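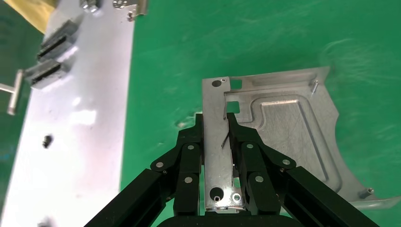
**Workshop Practice 2, Unit 4: Reading a machined plate**

Strand module, Kivmont bench rooms. Bring this sheet, a pencil and something to lean on.

Before you measure a part, look at it. Most of last April's lost marks went to people who reached for the calipers first and found out afterwards which way up the thing was.

### Features to find and name

- **Tab** – the narrow end. Two round holes and two square cutouts. "The square bit" has been tried as an answer and did not score.
- **Pocket** – a recess milled into the body, with a raised rim and rounded corners. A spinning cutter leaves a radius in the corner; drawing it sharp is wishful thinking.
- **Lip** – runs along the top edge. Don't use it as a datum just because it looks straight.
- **Pins** – small cylinders standing up from the plate. Sketch them in both views.
- **Concave edge** – the one everybody draws as two straight lines.

### Surface

Brushed grey with scratches is a finish, up to a point. Past that point it is damage, and the Brirnitel handout (section 3) tells you where the point is. Read it.

### For next week

One freehand sketch, all features labelled, no dimensions. It carries 30 marks out of 100. Rulers stay in the bag.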